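Notes from the Avodar open day

Posted 2/11/20

Avodar moved into the old Madent warehouse in December and opened the doors to visitors for the first time this month. I signed up through the mailing list, got a confirmation the same evening, and drove over after lunch. Parking is behind the building. The sign at the front entrance sends you around the side, and the side door is the one with the buzzer.

There were two tours and I was on the second. You sign in, get a sticker with your name on it and wait in a hallway with a coffee urn and a rack of old trade magazines. The floor takes up around 4,000 square feet, and most of it is one open room split up by shelving. The company builds control software for two-armed robots. It doesn't make the robots. The hands come from one supplier and the bodies from another, and a good part of the staff time goes into getting the two to talk to each other. That was the first thing Tia Tapley told us. She runs the demonstrations and was our guide for the whole visit.

The first stop was the Flulex bench. Flulex is their name for the program that decides how hard a hand should squeeze. It was running on a screen with no robot attached, and we watched a line go up and down while an engineer pressed on a pad with his thumb. He let a few of us try it. My line was a good deal more jagged than his. A man in our group asked what happens when the pad wears out, and the answer was that they replace it and run the calibration over again, which takes most of a morning.

Next came the parts room. I would skip it if you are short on time. It has bins of fasteners, spools of cable, and a label printer that was out of labels. The one thing worth stopping for is the shelf of worn-out fingertips, which they keep by date so they can see which material lasts. The oldest ones are cracked straight through.

After that we sat down for a short talk in what they call the Yousafzai room. It has 40 chairs and a projector, and the heat was turned up too high. The talk covered how they test. Every task gets written down in plain steps first, then somebody does it by hand, and only then do they try it on a robot. A task stays on the list until it has been run 3,000 times. The current list is all household work: sinks, dishes, shelves, folding. Tapley said the company picked the kitchen because the staff could argue about it without any training, and they do argue about it. There is a long document on how to load a dishwasher. She put one page of it up on the screen and the back row started disagreeing with it right away.

The question period ran over. Somebody wanted to know about price and didn't get a number. Somebody else asked about glass. They have worked with glass, Tapley said, but not with visitors in the building. I asked how they keep track of failed attempts, and she said each one gets a number and a short note in a log. The latest entry that afternoon was 237, for the dish tasks alone, and that log was restarted after the move.

The kitchen was the last stop and the reason most of us had come.
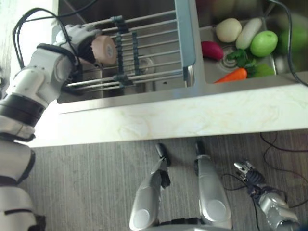
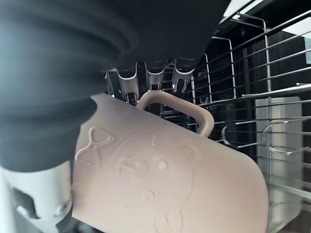
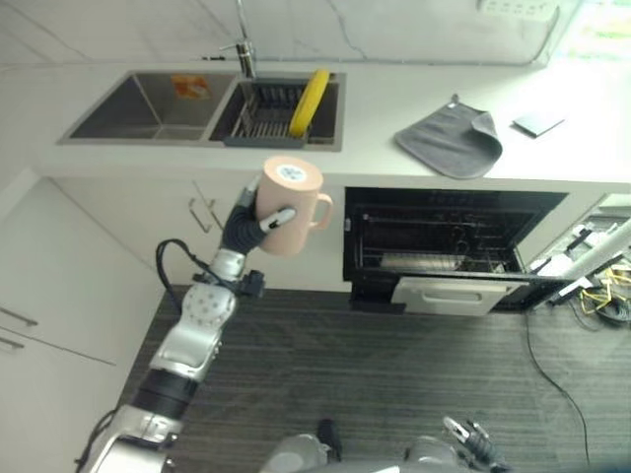 My own interest in all this is my mother's kitchen. She has arthritis in both hands and can still cook, but the cleaning up afterward wears her out, and I have been going to this kind of open day for a couple of years to see how far along things are. Her mugs are the heavy kind, with handles too small for her fingers. I have been meaning to replace them, and the beige one at the demonstration, with the animal face and the bow raised on the side, gave me a better idea of what to look for. A raised pattern like that might give her something to hold on to, and the handle makes a good-sized loop. I asked Tapley whether the pattern makes any difference to the robot. She said they choose objects with uneven surfaces on purpose, since a smooth cylinder teaches the software very little. The toy vegetables are used for the same reason. A carrot and an apple ask for different grips, and plastic ones don't spoil over a long week of testing.

I also asked about counter height, because my mother's is lower than standard. They haven't tried other heights yet. A second kitchen is planned for the far end of the building, with a counter that can be raised and lowered, but she wouldn't give a date for it.

We were out a little after four. The next open day goes out to the mailing list first, and sign-up is by email only. If you go, wear a light shirt for the talk and ask for the second tour, which gets more time in the kitchen. The vending machine by the side door takes coins but not bills.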